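Drodent opens its doors for a day of hands-on gripper demos

Media release, October 2022

I'm Wian Mkhize and I look after demonstrations at Drodent, so I get the fun job of telling you about our open day at the Ona workshop. Come along, bring the kids, bring your neighbour who likes taking things apart!

We'll have the hand-held grippers out on the benches all day and you're welcome to have a go. Picking up a sheet of paper is harder than you'd think - a flat page gives the fingers very little to grab, and everyone in our office has their own theory about the best way in.
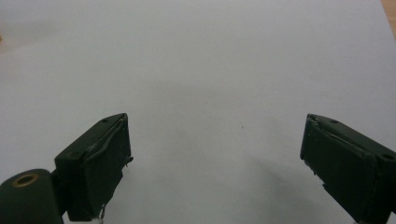 Page last changed: Monday, 9.40 am

The dark green fingers each have a rectangular pad on the inside face, and the pads have curled along the upper edge. We'll be showing visitors how we swap pads over, plus a short talk on Hegazy, our program for teaching arms from hand-held demonstrations. My colleagues will be at the Grornier bench too, if you'd like to ask the tricky questions (please ask them, not me).

Entry is free and we have room for 300 people across the day. The talk seats 54, so put your name down at the front desk when you arrive. Tea, coffee and a sausage sizzle out the back.

Parking is on the street behind the workshop, and the side door has a ramp.

Media are welcome from opening time. Ask for me at the desk and I'll organise a bench and someone to chat to.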